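3.2 배치면과 부품 세트

본 절에서는 부품 배치 과제에 사용한 배치면의 구성, 부품의 형상 분류, 윤곽선의 작도 규칙 및 판정 기준을 기술한다. 과제의 전체 절차는 3.1절에서 다루었으므로 여기서는 배치면과 부품에 관한 사항으로 한정한다.

배치면은 긴 변이 작업대의 앞뒤 방향과 나란하도록 놓는 직사각형이며, 바탕색은 흰색이다. 초기 설계안(이하 Batora안)에서는 모든 부품의 자리를 같은 크기의 격자 칸으로 나누고 각 칸에 부품 번호만 표기하였다. 이 방식은 도면 작성이 간단하고 부품을 교체하더라도 배치면을 다시 만들 필요가 없다는 장점이 있으나, 예비 시험에서 두 가지 문제가 확인되었다. 첫째, 칸 안에서 부품의 방향이 규정되지 않아 비대칭 부품의 배치 결과를 일관되게 판정할 수 없었다. 둘째, 번호를 읽고 부품 목록과 대조하는 단계가 추가되어 형상 대응 능력과 목록 검색에 소요되는 시간이 분리되지 않았다. 이에 따라 본 실험에서는 각 부품의 외곽을 실제 크기로 옮겨 그린 윤곽선 방식(이하 Seixas안)을 채택하였다.

윤곽선은 가는 검은색 실선으로 작도하였다. 선의 굵기는 배치 오차의 판독 한계를 결정하므로 모든 자리에서 동일하게 유지하였다. 굵은 선을 사용한 시험본에서는 부품의 가장자리가 선의 안쪽과 바깥쪽 중 어디에 놓였는지에 대한 판정자 간 의견 차이가 반복되었으며, 가는 선으로 변경한 뒤 이러한 차이는 대부분 해소되었다. 윤곽선 내부는 채우지 않았다. 내부를 회색으로 채우면 빈 자리의 식별은 쉬워지지만, 부품을 놓은 뒤 가장자리에 남는 회색 영역이 그림자와 구분되지 않는 경우가 있었다.

부품은 외곽 형상에 따라 원형군, 봉형군, 비대칭군으로 분류하였다. 원형군에는 평판형 원판, 중심 구멍이 있는 원판, 중심에 돌출부가 있는 원판이 포함된다. 이들은 바닥면의 외곽이 모두 원이므로 윤곽선만으로는 회전 방향을 규정할 수 없고, 크기의 차이만이 자리를 구별하는 단서가 된다. 따라서 원형군 내에서는 지름이 비슷한 두 부품의 자리를 인접시키지 않았다. 봉형군은 세워 놓는 핀 형태의 부품으로, 접촉 면적이 작아 배치 직후의 안정성이 다른 군보다 낮다. 비대칭군은 특정한 방향으로만 윤곽선과 일치하며, 뒤집어 놓은 경우에는 외곽이 어긋나도록 형상을 정하였다.

한 세트는 23개의 부품으로 구성하고, 이 중 15개를 본 과제에, 나머지를 연습 및 교체용으로 할당하였다. 부품의 색은 형상 이외의 단서를 배제하기 위하여 파란색으로 통일하였다. 색을 군별로 달리한 설계도 검토하였으나, 색과 군의 대응 관계가 학습되면 후반 시행에서 탐색 범위가 현저히 줄어들 것으로 예상되어 제외하였다. 파란색을 선택한 근거는 흰색 바탕, 검은색 윤곽선, 어두운 작업대 표면의 어느 것과도 색상값이 겹치지 않는다는 점이다. 이 조건은 4.1절의 영역 분할 단계에서 임계값을 고정하기 위해 필요하다.

자리의 배열에는 다음의 제약을 두었다. 봉형군의 자리는 다른 부품을 놓는 경로상에서 접촉이 발생하기 쉬운 중앙부를 피하였다. 원형군 중 높이가 큰 부품의 자리는 뒤쪽 가장자리에 가깝게 두어 앞쪽의 윤곽선을 가리지 않도록 하였다. 비대칭군은 서로 다른 방향을 갖도록 배열하여, 한 부품의 올바른 방향이 이웃 부품의 방향에 대한 단서가 되지 않게 하였다. 인접한 윤곽선 사이의 간격은 두 자리의 부품이 모두 허용 오차의 상한만큼 어긋나더라도 서로 닿지 않는 값으로 정하였다.

작업대 표면과 배경의 조건도 배치면의 설계와 함께 검토하였다. 밝은 작업대에서는 배치면의 외곽 검출이 불안정하여 기준 좌표계의 원점이 시행마다 이동하였다. 무광의 어두운 회색 표면을 사용하고 작업대 뒤쪽에 검은색 배경을 설치한 조건에서는 이러한 이동이 관찰되지 않았다. 조명은 배치면에 강한 반사가 생기지 않도록 위치를 조정하였으며, 조정 후에는 한 회차가 끝날 때까지 변경하지 않았다.

판정은 위치, 방향, 안정의 항목으로 나누어 수행하였다. 위치 항목은 부품의 바닥 외곽이 윤곽선의 바깥쪽 경계를 넘지 않은 경우에 충족된 것으로 하였다. 방향 항목은 비대칭군에만 적용하였다. 안정 항목은 배치가 끝난 시점부터 회차 종료까지 부품이 넘어지거나 윤곽선을 벗어나지 않은 경우에 충족된 것으로 하였다. 다른 부품을 놓는 과정에서 이미 놓인 부품이 밀린 경우는 밀린 부품의 안정 항목을 미충족으로 처리하고, 원인이 된 배치는 별도의 부호로 기록하였다. 판정은 Annag Geddes와 Innes Geddes가 독립적으로 수행하였으며, 결과가 일치하지 않은 자리는 기록 영상을 재검토하여 합의하였다.

그림 4. 부품 배치 과제의 작업 영역. 어두운 회색 작업대 위에 흰색 배치면과 파란색 부품이 있다. 두 번째 사진에서는 중심 구멍이 있는 원형 부품이 배치면 위쪽에 들려 있다. 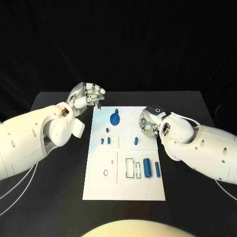
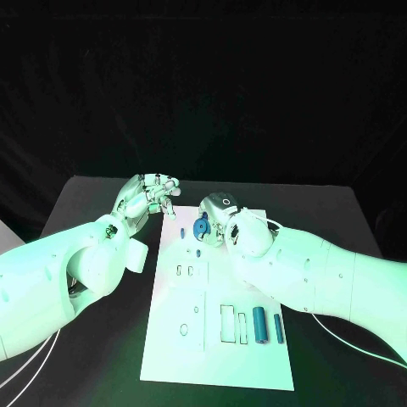 유효한 시행은 131회였다. 판정 전에 배치면 자체가 움직인 시행은 기준 좌표계를 복원할 수 없어 제외하였고, 부품의 초기 위치가 규정과 다르게 준비된 시행도 분석에 포함하지 않았다. 제외한 시행의 목록은 Plaline 자료집의 부록에 수록하였다.

오류의 분포는 군에 따라 달랐다. 원형군의 오류는 지름이 유사한 자리 사이의 교환이 주를 이루었으며, 자리가 올바른 경우 위치 편차는 작았다. 봉형군에서는 위치 항목을 충족한 뒤 안정 항목에서 탈락한 사례가 많았다. 비대칭군의 방향 오류는 윤곽선의 돌출부가 짧은 부품에 집중되었다. 이 결과는 윤곽선의 총길이보다 방향을 규정하는 국소 특징의 크기가 판정 결과와 밀접하게 관련됨을 시사하지만, 두 변수를 독립적으로 조작하지 않았으므로 인과 관계로 해석하지는 않는다.

Sitine 배열과의 비교에서는 주의가 필요하다. 해당 배열은 동일한 형상 분류를 사용하지만 윤곽선 사이의 간격이 더 좁고, 봉형군의 자리가 중앙부에 포함되어 있다. 따라서 안정 항목의 미충족 비율을 직접 비교하는 것은 적절하지 않으며, 4.3절에서는 원형군과 비대칭군의 위치 항목만을 비교 대상으로 삼는다. 방향 항목에 대해서는 두 배열의 판정 규칙을 일치시킨 재판정 결과를 사용한다.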